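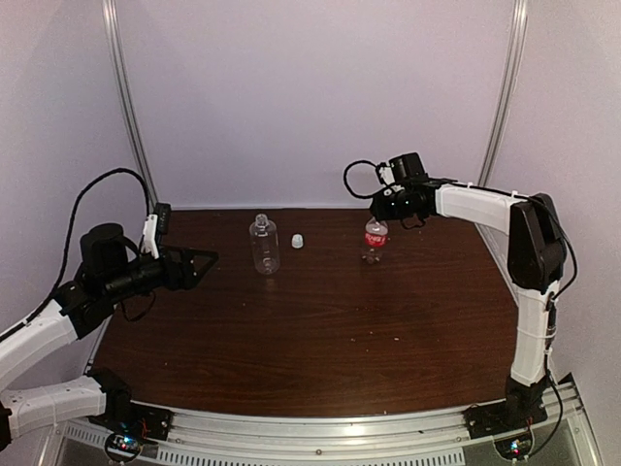 Marinho Recycling and Reuse Club

Getting plastic bottles ready for the bin

People ask us all the time whether the cap stays with the bottle, so Tanvir Matubbar and I finally sat down to write out how we do it at our sorting evenings. Small soda bottles and plain clear ones go through the same steps, whatever the label says.

Start by taking off the cap and putting it down close by, somewhere you won't knock it onto the floor (they roll a surprisingly long way!). Pour out whatever is left, add a splash of cold water, give the bottle a good shake and empty it again. Then stand it upside down in a dish rack - overnight is best if you have the room.

Labels can stay on. If you'd like a clear bottle for seedlings or a bird feeder, though, soak it in warm water first and the paper kind will usually slide right off.

When the bottle is dry, press it flat from the middle, then screw the cap back on so it stays that way. Loose caps go in the jar by the door at Namodon hall. We had 412 in there at the last emptying, and Abílio Aguiar is still hoping for 2288 by summer, so do keep bringing them along.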